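Recording and Mixing Electronic Music
Handout 3: Gain staging and low-end treatment
Instructor: Roscoe Iwasaki
Revised 2023-10-25

Gain staging means setting the level at each point in the signal path so that no stage clips and no stage sits near its noise floor. Start at the source. Set the synth output first, then the interface input, then the channel fader. Leave the master fader at unity until the balance is done.

Most clipping in student mixes comes from plug-ins placed in series. A saturator adds level, the compressor after it adds makeup gain, and the channel overloads although the fader is low. Bypass each insert in turn and match its output to its input by ear.

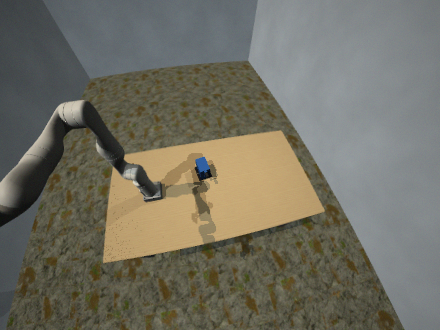

Fig. 1. Arm and blue block on tabletop, rendered.

High-pass filtering

Pads and effects returns often carry energy below the bass line. Filter these at some 60 Hz and raise the cutoff until the part sounds thin, then back off. Do not filter the kick by habit. A steep filter shifts phase near the cutoff and can soften the attack.

Check the kick and bass together in mono. If the low end drops when both play, flip the polarity of one and listen again. Keep whichever setting is fuller. 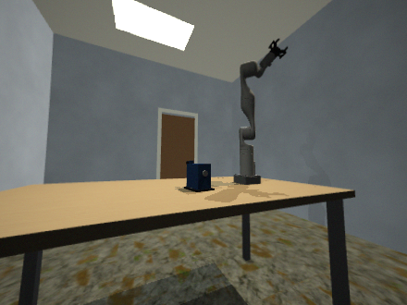
Fig. 2. Table with mounted arm, rendered.

Sidechain compression

Key the bass compressor from the kick. Begin with 3 dB of reduction and set the release so that the bass recovers before the next kick. Longer releases produce audible pumping — acceptable in house, distracting in slow ambient work.
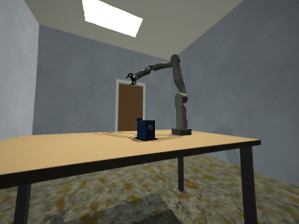 Reverb places a source at a distance from the listener, and the main control for this is pre-delay. A dry sound with a long pre-delay seems close. Shorten the pre-delay and lower the direct level and it moves back. As an exercise, take a lead and a percussion part, and set one short reverb for both. Pan them apart only slightly.

Reading for next session: Min-kyu Ham's notes on bus compression, sections on attack and release.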